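Ollar TH-2 Trim Handling Kit

Part no. 782
Maker: Vullach
Status: in stock, ships on one pallet
Page updated Tue 3 December

Overview

The Ollar TH-2 is a bench-level handling kit for thin molded parts: covers, trim shells, caps and light panels. It is sold to shops that already own an arm and want to move molded parts between stations without cutting a dedicated nest for each part number. The kit supplies the gripper, the wrist camera, the cell layout pack and the pick software. The arm, tables and guarding are supplied by the customer.

Thin shells are awkward to hold. The outer face is usually the cosmetic face and must not be marked. The inner face carries clips, pegs and ribs that break or bend when loaded from the side. The TH-2 grips across the wall of the part and keeps closing force low. Contact points are taught once per part number and stored with the part file.

What is in the kit

Gripper unit with mounting plate and two sets of finger pads
Wrist camera with bracket and cable
Layout pack: yellow floor and bench tape, corner template, layout sheet
Fikre pick software, single-cell license
Printed setup guide

Specifications

Maximum part weight: 2 kg
Finger opening: 18 to 23 mm with standard pads
Wrist camera: color, fixed focus
Part files: no limit set by the software
Mounting: adapter plate, ordered to suit the arm
Power: from the arm tool connector

Thicker walls need the wide pad set, ordered separately. The opening range above does not apply to the wide pads.

Layout and taping

Stations are marked with tape on the bench top and on the floor. The software does not read the tape. It is there so that operators return parts, tables and stands to the taught positions after cleaning or a shift change. Tape corners should be square and pressed down along the full length. Replace any strip that lifts.

Bench tops may be bright metal. Strong reflections from overhead light can reduce the contrast of white parts in the wrist camera, and exposure should be set with a part in place. Save the exposure value in the part file, not in the cell settings, if dark and light parts share a bench.

Cables below the bench should be routed clear of the table legs and of any path used by a mobile base.

Teaching a part

Teaching is done by hand guiding or from the pendant. Present the part with its inner face toward the wrist camera. Mark clips, pegs and ribs as keep-out areas, then choose a contact point on plain wall. Run the pick at reduced speed before releasing the file. A second arm can be used to steady large panels; this requires the two-arm option and a shared base frame.

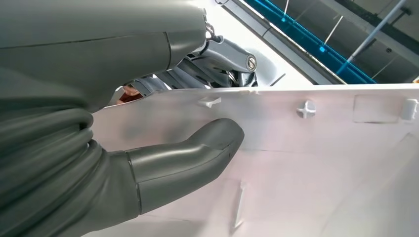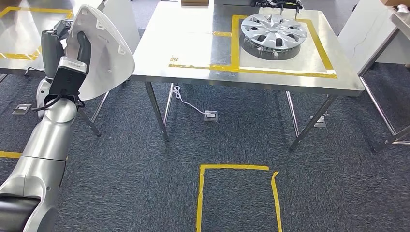 Molded white parts with clips on the inner side; the second view includes a taped bench with a hubcap inside the marked area.

Options

Wide pad set
Two-arm option (software and cable)
Second camera bracket
Spare tape and corner template
On-site setup, one day, through Brotthorpe

Limits of use

The TH-2 is not rated for glass, for sharp sheet metal edges or for parts above 50 °C. It is not a safety device. A risk assessment of the complete cell is the responsibility of the customer. Do not reach between the fingers while the arm is enabled.

Ordering

Quote the part number, the arm model and the wall thickness of the thickest part to be handled. Adapter plates are made to order and may ship separately from the kit. Orders that include on-site setup are being booked for February.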